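4.2 Number choice in the Soston draw

The Soston draw asks players to pick five numbers, and the players, left entirely to their own devices, pick the same ones. We coded 1781 paper slips from the Plillham outlets, all bought in July. Slips filled in by the terminal were dropped before coding, as the terminal has no birthday and no grandmother.

The pull toward low numbers is the first thing any reader of this literature would expect, and we are sorry to report that it showed up on time. Of the slips in the sample, 1218 had every number at 31 or below. Earlier work has put this down to dates, and we see no cause to argue. Players who choose this way are no less likely to win than anyone else. They are merely more likely to share the prize with strangers born in the same month.

Rocha, the smaller of the two games sold at the same counters, has a shorter number range and so hides the effect. We had planned to use it as a control. It turned out to be a poor one, given that most Rocha players in our interviews said they simply copied their Soston numbers across and changed any that would not fit. One had played the same line in both games for years and regarded the arrangement as a form of insurance.

Slips were coded twice by separate readers, and disputed marks went to Anderson Conceição, whose patience with ballpoint pen is greater than ours. A mark touching two boxes was given to the box holding more of the ink. A slip with more than five marks was set aside, although its owner had presumably felt strongly about all of them.

We also asked players what they thought of the draw itself. Trust was high and knowledge was low, a pairing the operator may find restful. Many believed that a number missing for several weeks was due. A smaller group believed that it had gone cold and should be avoided. The two groups were equally sure of themselves and, over the period studied, did equally badly. 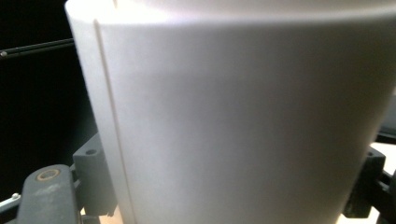 Figure 2. Curved side of a white cylinder, close up.

Belief in due numbers did not fall with experience. If anything, long-term players held it more firmly, and could support it with cases. Losing weeks were recalled as near misses, and near misses as progress. The Nerna questionnaire, which we used without changes, has no item for progress, so these remarks were written in the margins and coded by hand.

Whether any of this matters to the size of the prize pool is taken up in the next section. It matters a little.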